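Setting up and scoring a toaster oven loading task

Dristum household task notes, part 6

Small kitchen appliances are a fair test of whether a robot arm can do chores. They were designed for a hand, they vary little in layout, and most of the difficulty sits in one part: the door. The steps below cover a single task, in which an arm opens a countertop toaster oven, places one item on the rack, closes the door and sets the timer.

What you need

A fixed arm with a two-finger gripper, one camera with a clear view of the oven front, a countertop oven with a long horizontal handle, and replica food. Real vegetables change shape and weight over a long run, so scores from the first hour and the last cannot be compared.

1. Place the oven

Put it on a flat, matt surface with its back to a plain wall. Leave the whole arc of the door clear. Mark the position of the feet with tape if the oven has to be moved between runs.

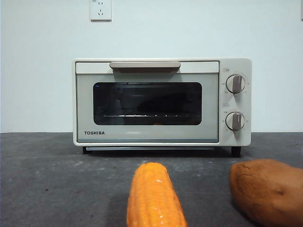 Keep the oven unplugged for all practice runs. The arm needs only the mechanical parts, and a heated door adds a hazard without adding any information.

2. Place the food

Lay one or two items in front of the oven, within reach of the arm but outside the path of the door. Corn is the easier grasp: it has a regular shape and a clear long axis. A sweet potato is lumpy, and a grip that holds at one angle may slip at another. Record which item was used in every run.

3. Define the stages

Score the door, the pick, the placement, the closing and the timer separately. A single pass or fail hides too much. In the Lestach trials we logged 409 full runs - most of those that failed did so at the door or at the rack. 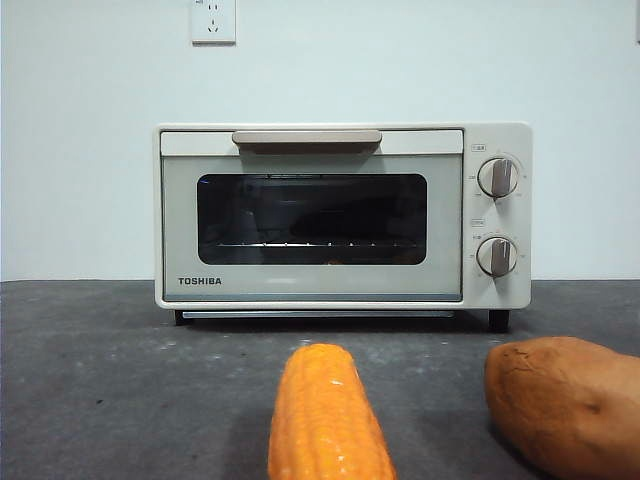

Page last changed: 2018-09-30

4. Run the door stage

Approach the handle from the front with the gripper level. Pull along an arc centred on the hinge. A straight pull will load the wrist and may drag the oven forward. If the oven moves, stop the run and score the stage as failed.

5. Run the placement stage

Glass and thin wire are both hard for a depth camera. Do not rely on a live reading of the rack height. Measure it once by hand with the door open and enter it as a constant.

6. Run the knob stage

Grip the raised bar across the knob face and turn from the wrist. Release and grip again if the joint limit is near. Check the final angle against the printed scale by eye, as the Bulard logging script records only the wrist angle.

Current state

With a known oven in a known position, an arm can do this chore slowly. Change the oven and the rack height, door arc and knob positions must all be entered again. Over 1000 runs are planned for the Hodoroagă set, using several ovens, and the stage definitions given in step 3 will stay the same.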